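How I clean and reseal a stamped concrete path

16th October

We had our path put in when we moved to Stalau, and I've been looking after it myself ever since (badly at first, then a bit better). If you've got stamped concrete, the sort that's pressed while it's wet so it looks like flagstones, it does need a bit of love before the cold weather. I try to get mine done before November.

What you'll need: a stiff outdoor broom, a bucket, washing-up liquid, a garden hose or a pressure washer on a gentle setting, a long-handled roller, a paint tray and your sealer. I use the Cledura matt one, but go with whatever your installer recommended.

First, sweep. Then sweep again, going along the grooves this time, as that's where all the grit and moss sits. An old washing-up brush is brilliant for the corners where three joints meet. Pull any weeds out by the root.

Next, wash it down with warm soapy water and rinse well. If you're using a pressure washer, keep the nozzle moving and don't get too close! I held mine still while I was chatting over the fence and took a lovely pale stripe out of the colour, and it's still there.

Now leave it alone. I give it 2 dry days, and I won't start if there's rain coming. While you're waiting, have a proper look at the colour. Some patchiness is fine, and I think it looks better for it, more like real stone. I got my own colour idea from a riverside walk we love, all reddish brown with a dark timber rail down the side. 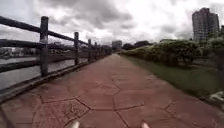 The riverside walk, with its big irregular slabs and dark post-and-rail fence.

Big shapes like those are easier to seal than a small cobble pattern, I've found, but the grooves still catch puddles of sealer. Pour a little into the tray, load the roller lightly and work backwards from the house towards the gate (plan your way out, please). Go over each slab in two directions and dab out anything that collects in the joints with a dry brush.

Let the first coat go touch dry, then do a second, thinner one. Check the tin for timings. Keep the dog indoors, and put the bins out beforehand if it's collection day. For a path by the front door I'd stir in some anti-slip grit with the second coat, as sealed concrete can get quite slippery in the wet.

Wash the roller out straight away or you'll be buying a new one next year, like I did.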